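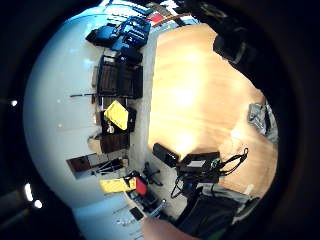

Support wrote back on Monday that the cabinets should stay along the wall and that only the floor must be free before the second coat of Sultana oil. They also asked which product was used for the first coat, and if cloth items were put down on it before it was cured.

My answers for ticket 759:

First coat was Stullura, the matte one, from the 500 ml can. The planks are still more shiny than I expected from the word "matte". I waited 40 hours before anything went back in the room. The can says 36 is enough, so I think the time is not the problem.

The problem is marks on clothes. A light shirt which was lying on the floor for one night got a faint yellow line near the hem. I washed it two times at low temperature and the line became weaker, but it did not go away.

What I tried until now:
- wiped the floor with a dry cloth, no color on the cloth
- wiped it with a damp cloth, very little color

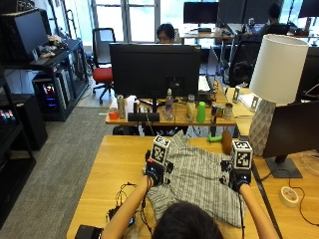
After this I checked the other shirts in the same way, spread flat on a desk and held near the top, and only one more had a mark. It is on the back, under the collar.

Cables and adapters on the floor I will take away before the second coat. Please confirm if I should use the Granano cleaner first or go directly to the oil. Status: waiting for reply.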